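Filed under: Site visits / Storage and packing
May 18, 2026 | By Parveen Sarkar
Last updated: same day, 4:40 p.m. (aisle width corrected)

The Pikthorpe open day ran in two halves, with the stores in the morning and the floor work after lunch. I went mainly for the stores. Our own building is due for new shelving and I wanted to see how a site of similar size handles mixed household goods.

Pikthorpe holds 2802 stock lines, nearly all of them small: kitchenware, bedding, desk items, toys. Everything is kept in lidded bins on fixed shelving, with the aisles set at 40 inches. Two people can pass if one of them turns sideways. Precious Mtshali, who led our group, said the first layout had wider aisles and fewer bays, and that the change gained them 158 bin positions. The cost is that carts can only travel one way.

Bins are labeled on the short side and on the lid. The lid label repeats the shelf address, so a bin left on the floor or on a cart can be returned without looking it up. We label the short side only and lose time over it every week. The labels are from Jekitz and come off cleanly, which I tested on a spare lid.

Fabric goods are folded to a common width before they go in. A folding board hangs at the end of each aisle. Towels and pillowcases use the same board, turned through 90 degrees. Fitted sheets are rolled and tied, and there was some disagreement in the group about whether this saves any space. My own view is that it saves handling time on the way out and very little volume.

Lunch was in the old Valcárcel annex, a short walk across the yard. The coffee was better than last year's.

The afternoon covered floor-level work: picking items up, sorting them and putting them back in their bins. Most written procedures start at table height, and ours are no exception. Mtshali's position is that a procedure should begin where the item is found. 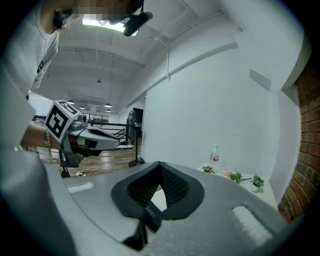 Her notes for floor work fit on one page. Clear a standing space first, then work outward from it. Large items go before small ones. Soft items go on top of the bin, never underneath hard ones, and a bin is closed when it is 3 inches short of the lid - the gap allows for a second pass. Anything unidentified goes in a separate tray and is dealt with at the end of the shift.

I asked about knee mats. Pikthorpe has used Gonimlow mats for two seasons and replaces them when the foam stays flat overnight. A thicker version is on order.

Copies of the floor-work page and the bin label template are in the shared folder. Aisle measurements are on the second sheet.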